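Tema 4. Buenas prácticas en celdas de manipulación (apuntes de clase)

Bueno, seguimos donde lo dejamos. La semana pasada me quedé a medias con la diferencia entre norma y buena práctica, y alguien me preguntó al salir si lo segundo «también entra». ¡Sí, entra! Y casi siempre cae en la parte larga del examen, así que vamos con ello.

La norma os dice qué hay que garantizar: que la parada de emergencia corta, que el riesgo está evaluado y documentado, que quien entra en la zona sabe lo que hace. La buena práctica es todo lo demás, lo que cada equipo va escribiendo después de romper unas cuantas cosas. Yo os voy a contar las reglas que usamos en el proyecto Manby (las redactó casi enteras Lizelle Kruger, y yo les quité la mitad de las mayúsculas).

Regla A: posiciones fijas para todo lo que se repite. Cajas y bandejas van sobre base, con su sitio definido, y el programa se escribe contra la base. Si mañana Flunolent nos cambia el modelo de caja, se cambia la base y ya está, no hay que reenseñar media celda.

Regla B: la aproximación se hace en vertical y despacio siempre que la pieza sea de vidrio. Primero el punto de espera encima, luego la bajada, luego el cierre. Nada de entrar en diagonal para ganar 2 segundos, que os conozco.

Regla C: se prueba antes en simulación, y con más de una cámara. Una vista general para la trayectoria, otra a la altura de la mesa para las holguras y otra desde la muñeca.
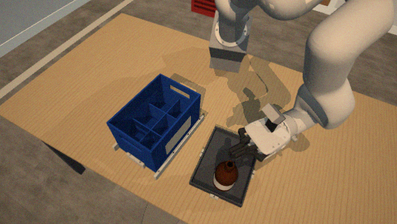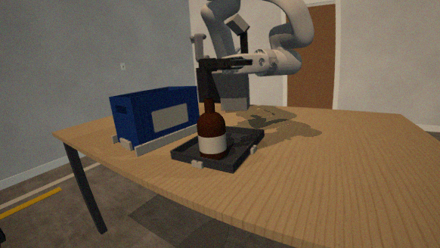
Celda de la botella y la caja azul, en simulación.

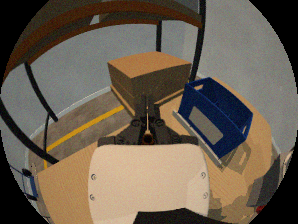

Regla D, que es la que más se discute: ¿cuántas pruebas son suficientes? En Manby pedimos hasta 1000 ciclos simulados antes de tocar el robot de verdad, según el riesgo de la tarea. Karim El-Sayed opina que es una barbaridad y que con variar bien las condiciones iniciales bastaría con bastante menos. Yo creo que tiene parte de razón (no se lo digáis), porque repetir el mismo ciclo idéntico no enseña gran cosa. Moved la pieza, girad la caja unos grados, cambiad la luz. Eso sí cuenta.

Regla E: toda prueba fallida se anota, también las tontas. Qué versión del programa era, dónde estaba la pieza, en qué fase falló. En el informe de abril teníamos 43 fallos anotados y 18 eran el mismo, un punto de espera demasiado bajo. Sin el registro habríamos estado semanas echándole la culpa a la pinza.

Y una cosa que no es regla pero me importa: la simulación no sustituye a la evaluación de riesgos. El vidrio simulado no corta. Cuando paséis a la celda física hay que volver a mirar fuerza de cierre, velocidad, zona de caída y por dónde se acerca la gente, aunque en pantalla todo fuera de maravilla.

Para la próxima clase leed el caso Sivetti, que está en la carpeta compartida, y traedme media página: qué reglas de la A a la E se incumplen y cuál arreglaríais primero. A mano me vale, pero con letra legible, por favor. Quien haga el trabajo por parejas que ponga los dos nombres, que luego Ásdís Vestergaard se vuelve loca pasando las notas.

Las dudas de prácticas, a Riaan Makhubela, que lleva el laboratorio este cuatrimestre.

2 comentarios · Compartir
Contacto · © Aula Moodley · Volver arriba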